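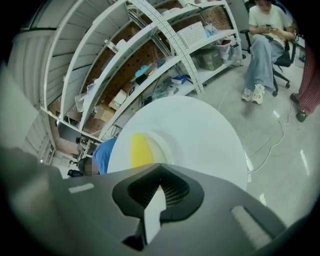

Rernbridge 手持夹爪对比：图集与手记

一月，我们把桌子清出来，专门玩夹爪！Utell 和 Grivelari 两款手持夹爪终于凑到了一起，录制和同步都交给 Colombo 控制器。等这一刻等了很久，拆箱那天大家连午饭都是站着吃的，边吃边捏，捏得咔哒咔哒响。

这一页把试用时的图和随手记下的东西放在一起。记得比较散，想到哪儿写到哪儿，做类似事情的朋友挑自己关心的看就行。数据表太长，没有搬过来，只在文字里提几个数。

先说手感

Utell 一上手就觉得顺。扳机行程短，食指轻轻一勾就有反应，夹小东西的时候特别过瘾，像用一把调校得很好的镊子。缺点是太灵了，手一紧张它就跟着动，第一次录的人几乎都会在靠近物体之前先把爪子合上一点。

Grivelari 的行程长，回弹也更硬，刚拿起来会觉得累，可是练过一阵以后开合幅度能控制得非常细。拿软的东西时我更愿意用它，捏到哪儿停在哪儿，心里有底。组里为哪一款更好用吵了一下午，谁也没说服谁，最后的结果是每人都有自己偏爱的一只，抢着充电。

重量方面两款差得不多，重心差得就大了。Utell 的重心靠近握把，手腕转起来轻快；Grivelari 偏前，举久了小臂发酸。录长任务时我们改成每录完一组就放下来歇一歇，动作质量立刻好了一截。

镜头看到什么

手持夹爪最有意思的地方，就是人用手做动作，镜头在爪子上跟着走。视角宽的好处是物体从很偏的方向进来也能看见，桌沿、地面、旁边的架子全都一起收进去，定位的时候到处都是可用的特征，简直奢侈。代价当然是边缘弯得厉害，直的东西全变成弧线，标定要是偷懒，后面的轨迹就会飘给你看。

我们给 2 个镜头各做了一遍标定，每个用了 100 张棋盘格。第一遍做得急，棋盘格总在中间晃，边缘几乎没照顾到，重投影误差看着很漂亮，一到桌角就露馅。第二遍老老实实把棋盘格往四周推，还故意倾斜着放，结果好得让人想鼓掌。

曝光也值得单独说。地面反光强，灯管的亮条会跟着手腕一起扫过去，自动曝光就忽明忽暗。关掉自动，把快门固定下来，再补一点增益，Grivelari 这边马上稳了。Utell 的菜单藏得深一些，长按握把底部的键才能进，找到的时候我喊得全屋都听见了。

Colombo 的同步

两只手一起录，时间戳是命根子。Colombo 的做法是开机以后先给两边发一次对时，录制过程里再不断校正。界面朴素得可爱：一排指示灯，一个大按钮，一个写备注的框。按下去，两边一起亮，录制开始，再按一下，收工。

头一回接线时把左右接口插反了，回放里左手的动作全长在右手上，看着像在照镜子，笑了半天。后来在线头上缠了不同颜色的胶带，这种小办法最管用。

有一点希望 Colombo 以后能改：备注框保存以后就不能再编辑。写错一个任务名，只能到导出的文件里去改，批量处理时很容易漏。

双手上桌

测试任务从最简单的开始：圆桌、盘子、一件好拿的东西。简单任务反而最能看出差别，爪子一歪、手腕一抖，全都藏不住。

白色圆桌上，两只夹爪一起朝盘子靠过去，右边那只的灰色窄爪已经快碰到黄色物体的下端。两只夹爪都带着印有黑白方块标记的白板，角度各不相同。
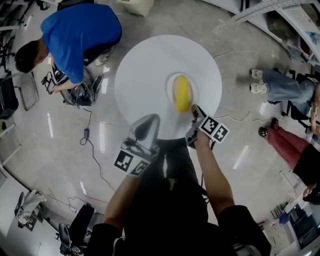
标记板怎么摆

说到标记板，这是整次试用里我最爱聊的部分！一开始我们把两块板摆得完全对称，看起来整齐极了，可是双手往中间一并，两块板就互相挡，俯视方向一下子丢掉一边。后来把其中一块往外转了一点，丢帧马上少了。

板子的平整度也有影响。第一版是打印纸贴在薄片上，胶没抹匀，角上翘起来一小块，肉眼不仔细看发现不了，解出来的姿态却会轻轻抖动。换成直接印的哑光面以后，抖动没了，反光也压下去了。千万别用亮面覆膜，好看归好看，灯光一打，黑块里会冒出一片白。

另一个心得：标记板周围那圈白边要留足。我们有一版为了减小尺寸把白边裁窄了，检测距离一下子缩短，还以为是镜头脏了，擦了又擦。

一千次开合

两款夹爪都做了开合耐久的小测试，每只 1,000 次，由 Colombo 记录每次回到零位时的读数。说是耐久，强度并不算大，主要想看读数会不会慢慢偏掉。

Utell 全程很稳，曲线平得有点无聊（无聊是最高的夸奖）。Grivelari 到第 912 次时零位跳了一下，重新归零以后又继续正常工作。打开外壳看，发现是编码器旁边的一颗螺丝没有拧到位，补紧以后重跑了一轮，没有再出现。这颗螺丝出厂时是什么样子已经说不清，也许是我们装镜头支架时碰松的，所以这件事不给它扣分。

测试做到后半段，整个房间都习惯了那个咔哒声，停下来的时候反倒觉得太安静。

几件东西拿起来的感觉

浅盘里的东西：难点在盘沿。爪子压得太低会刮到盘子，盘子跟着滑走；抬高一点又只能夹住上半截。Utell 的窄爪在这里占便宜，斜着伸进去就行。

圆滑的长条物：从中间夹最稳，从一头夹就会转。很适合用来考验夹持力，两款都能拿住，Grivelari 合拢得更从容，放下时也不会弹开。

软包装：Grivelari 完胜。行程长的好处全体现出来了，捏到包装刚刚变形就能停住。

细线：全员苦战。线贴着地面或者桌面时，两款都要试好几次，夹指前端再薄一点会好很多。我已经在画新的指尖了，打印机正忙着，下次更新时应该能放上来。

带盖的盒子：必须两只手配合，一边按，一边掀。双手夹爪玩到这一步真是太开心了，第一次成功打开的那段录像，我们反反复复放了好多遍。

目前的配置

右手 Utell，左手 Grivelari。右手负责精细的接近和夹取，左手负责扶、按、托，用下来比两边同款还顺。两款的开合量程不一样，导出前要在 Colombo 里各自归一化，否则同样一个数值在两边代表的宽度对不上，训练时会很头疼。

镜头快门固定，白平衡固定，标记板一正一斜。录制前先空手挥一圈，让定位把四周看一遍，再把夹爪移回起始位置，按下大按钮。握把上套一层薄橡胶，手心出汗时也抓得牢，这是午休时随手试出来的，结果人人都要了一个。

接下来想试

把指尖换成软硬两种材料，重跑一遍浅盘和细线。再试试把 Grivelari 的弹簧换软，看看小臂能不能少受点罪。另外还想让没碰过夹爪的人来上手，完全不讲解，只看他们第一反应怎么握，这对下一版握把的形状会很有参考。

指尖的图纸定稿以后会挂在 Rernbridge 的下载页，两款夹爪的转接座都会有。手边正好有 Utell 或 Grivelari 的朋友，欢迎打印一套试试，也欢迎把你们的标记板摆法发过来，我们特别想看！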